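Sutosano French Easel: A Summer and Fall of Painting With It

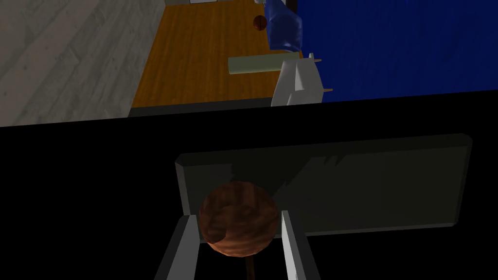 Page last changed: 16/11/2021

I put off buying a new easel for far too long. My old one came out of a school art room that was cleared out in 1966, and I loved it dearly, but one of the legs had started folding up whenever it felt like it (usually with a wet canvas on board, face down, you can guess the rest). So in June I finally gave in and ordered the Sutosano, the one with the sketch box built in. It was $219 with shipping, which made me swallow hard, but I've spent more than that on cobalt blue over the years and never blinked!

Putting it together took me most of an afternoon. The instruction sheet is seven little drawings and no words at all, and I had the back leg on upside down until I sat down with a cup of tea and looked again. Once it's together, though, it is together. I painted out at Haverford on a very breezy morning, up on the slope above the water, and it stood there like a cow. I did hang my bag from the center hook, which I'd suggest to anybody.

The drawer is my favorite part. It's deep enough for the fat tubes, and I keep my Grostis walnut oil in there standing up, along with two rags and a palette knife. It slides out toward your stomach and stays put, so you can rest the palette right on it. My old drawer used to shoot out onto the grass.

Now for the grumbles. The wing nuts are small and they have sharp edges, and with cold fingers they are no fun. I swapped mine for bigger ones from the hardware store. The finish on the tray drank up turpentine and went cloudy the first week, so give it a coat of wax before you use it. It's also heavier than I'd like. I carried it up to Flanunachs's old mill road once and I won't be doing that again without a cart.

It will hold a canvas up to some 60 centimeters wide without any wobble. I tried a larger one in the studio and it was all right for blocking in, but it shivered when I scrubbed at the darks.

Would I buy it again? Yes, I think so, mostly for that drawer. If you only paint indoors I'd get a plain H-frame and spend the difference on paint. I still haven't thrown the old one out, by the way. It's holding up a fern.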